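Teaching by hand, one bag at a time

October 18, 2020

The workshop that Ridden rents is on the first floor of a former printing works, above a shop that sells bathroom fittings. Two people work there most days. One of them builds and repairs the arms. The other, whom I had come to meet, spends her working hours moving them. She asked to be described by her job, so in this piece she is the operator, which is also what it says on her contract.

Her job is to show robots how to do things. She sits or stands at a set of controls, carries out a small household task through a pair of robot arms, and a computer records everything the arms did and everything the cameras saw. Then she does it again. The recordings go to a second company, Kobori, which uses them to train the software that will later try the same task without her.

"People think I write instructions," she said. "I don't write anything. I do the job and the machine keeps a record of me doing it. If I do it badly, the record is of somebody doing it badly."

She came to the work from a commercial kitchen, where she had been on the prep line for years. She thinks that helped more than any technical course would have. Prep work is the same movement over and over, and you learn to keep it the same even when you are tired. When Ridden tested her, she was asked to put spoons in a drawer for an hour. The person before her had got bored and started throwing them in.

I asked what was hard about it, given that she is a person with two working hands who already knows how to put a spoon in a drawer.

"You lose your fingertips," she said. "That's the first thing. You close the gripper and you have no idea how hard you're holding. You look, and you listen to the motor a bit. With something stiff that's fine. With a tomato it's not fine."

It took her two weeks to stop reaching out with her own neck and shoulders when the arm was not getting far enough. She still does it at the end of the day. Her colleague can tell from across the room when she needs a break, because she starts leaning.

There are two ways of showing a task at Ridden, and she has used both. In the first, which they call hand guiding, the motors are slackened and she takes hold of the arm itself and pushes it through the movement. In the second she works from a pair of smaller arms on a stand, and the big ones copy whatever the small ones do. Hand guiding is easier to learn. She would happily teach it to a visitor, and she gave me a go. The arm was heavier than I expected at the elbow and very light at the wrist, and I took a cup from a shelf and set it down on its side.

"Everyone does that," she said. "You're thinking about the cup. You have to think about the wrist."

The trouble with hand guiding is that her own body gets in the recording. Her sleeve covers the cup, or her shadow crosses the shelf, and the software may learn that a sleeve is part of the task. It is also close to impossible to guide two arms at once when they need to do different things. So for anything with two arms, which now means nearly everything, she uses the small arms on the stand. The software that links the small pair to the big pair is called Dullix. She has a long list of complaints about Dullix, most of them to do with the delay after it has been left running over lunch. Her fix is to restart it whether it needs it or not.

A single attempt is called a take. So far this year she has kept 1,240 of them, and she was careful to say that this is the number kept. On the morning I visited she had kept 41 before I arrived. A take is thrown out if she drops the object and cannot carry on sensibly, if a camera stops, or if she pauses too long to think.

The last of these surprised me. I had supposed a pause would do no harm.

"It learns the pause," she said. "You get a robot that goes up to the cupboard and stands there. We had that in spring. It would stop in front of the door for as long as I used to stop, because I used to stop and work out which hand to use. Kobori sent it back and asked what the waiting was for."

Mistakes are another matter. If she misses a handle and then gets it on the second try, the take is kept, and Kobori now asks for more of these. A system that has only ever seen clean work does not know what to do once it has missed. She is not allowed to miss on purpose, though. She tried it for a day, and when she watched the recordings back she could tell every time. The arm slowed down just before the miss.

"I was acting," she said. "You could see me acting, with a robot. It was embarrassing."

The list of tasks comes through every fortnight or so. Each is written in a line or two, and most of the discussion between the two companies is about what those lines leave out. A task might say to put the shopping away, and she will write back to ask which shelf, whether the tins have to face forwards, and whether the bag should be folded afterwards. Sometimes the answer is that it doesn't matter, and then she has to make sure she does it differently each time, which she finds harder than doing it the same way.

The current block of work is about bags. She did not choose it and would not have. A box has the same shape when you put it down as it had when you picked it up. A carrier bag does not. It sags and folds over its own opening, and if it is thin it sticks to the gripper when you want to let go.

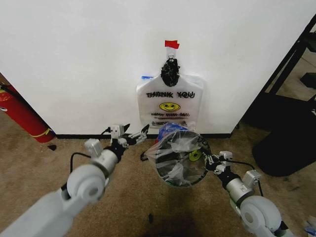 "With a bag I decide before I start which arm is the busy one," she said. "The other one has to be in the right area and otherwise leave things alone. If I let both of them be clever at once I get a tangle, and then I'm spending the whole take getting out of the tangle."

Clear packaging is her least favourite thing to hold. She can see it well enough in the room, but on the screen the edge of the plastic comes and goes with the light. Her habit is to look for something printed, or for the object inside, and to judge the distance from that. She has asked for a second lamp. Her colleague would prefer not to have one, as the rooms these robots are meant for will not have a second lamp either, and for now his view has won.

She also changes things between takes. She moves an item along a little, or turns it round, or starts with the arms somewhere else. Early on she kept everything in the same position because it looked tidy, and the first system trained on her work could do the task very well in that position and could not do it a hand's width to the left. These days there is a sheet pinned up by the stand with starting positions on it, and she crosses them off. I noticed that several had been crossed off twice.

I wanted to know whether she had seen a robot do one of her tasks by itself. She has, a few times. Kobori brings a trained system back to the workshop when it wants to compare it with the takes, and the same arms she uses are handed over to it for the afternoon. The first one she watched was a towel task. It picked up the corner, lost it, went back and got it again.

"It goes in from the side," she said. "I go in from the side. My colleague goes in from the top, always has. So I knew whose takes it had been looking at." She was pleased about that for the rest of the afternoon. Then it did another towel and pushed it off the table, and they stopped to look at the logs.

There is a plan to move part of the work to people's homes, under the name Skorkance, with one set of arms on a wheeled base and an operator working it from the office. She has mixed feelings. Real kitchens would be more useful than the shelves they have put up at the workshop, and she would like to see the arms used near a sink. On the other hand, the remote link would add to the delay, and she already finds the delay tiring. The arm moves when she has half moved on to the next thing. New operators deal with it by making a small movement and waiting, then making another, and the recordings come out jerky. Her own method is to move slowly enough that the lag stops mattering. She reckons a good operator looks lazy.

As for how long the job will exist, she has been asked before, usually by relatives. She thinks there will be showing to do for a good while, since every home has some cupboard that opens the wrong way. What she expects to change is the amount of showing per task. When she started, Kobori wanted the same thing over and over before it would even try to train on it. The requests have got shorter, and the tasks in them longer.

"Before, it was pick up the cup," she said. "Now it's clear the table. I still think of it as cups."

She had a delivery to sign for, and then the afternoon's takes to start. She restarted Dullix while she was talking to me, without looking down at it, and wheeled the stand back to its tape marks on the floor.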